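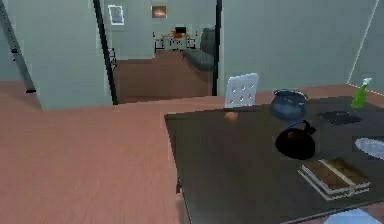 Trulurton Water Users Association
Minutes of the April meeting

The meeting was called to order at 7:05 p.m. A quorum was present. Minutes of the previous meeting were approved with one correction: under Metering, "Slanina branch" should read "Slanina main."

1. Supply and pressure
The operator's report was received. Static pressure at the Fevton standpipe has held within the normal range since the regulator was rebuilt. Pressure at the top of the Slanina main still drops during the early evening draw. The operator suspects a partly closed gate valve between the pump house and the first hydrant. The valve box is under gravel and has to be dug out before the valve can be exercised.
Action: operator to locate and exercise the valve before the next meeting and log the number of turns.

2. Hardness and scale
Members on the Slanina main again reported scale in kettles and water heaters. The last lab sheet gave total hardness of nearly 300 mg/L as calcium carbonate at the well head. The Fevton spring source tested at 200 mg/L. Blending the two sources was discussed. It would require a check valve and a second chlorine injection point, neither of which is in this year's budget.
Moved and seconded to request a quote from Cetia for the blending work, with the injection point priced separately. Carried.
A member asked whether the Association would pay for home softeners. The chair ruled that equipment past the curb stop belongs to the property owner under the bylaws. No motion was made.

3. Metering
Meters remaining to be replaced: 3. All are in pits that flood in spring. Estimated readings will continue on those accounts until the pits drain. One account holder disputes the estimate; the clerk will compare it against the same quarter last year and reply in writing.

4. Finance
Bank balance and outstanding invoices were reviewed. Moved and seconded to transfer $3,000 from operating to the tank repainting reserve. Carried, one abstention.
The late fee was left unchanged.

5. Other business
The flushing schedule will be mailed with the next bill. Low-lying hydrants will be flushed first. Members should expect cloudy water for a short time and should run a cold tap until it clears.
The request for a key to the pump house gate was tabled.

Adjourned 8:40 p.m.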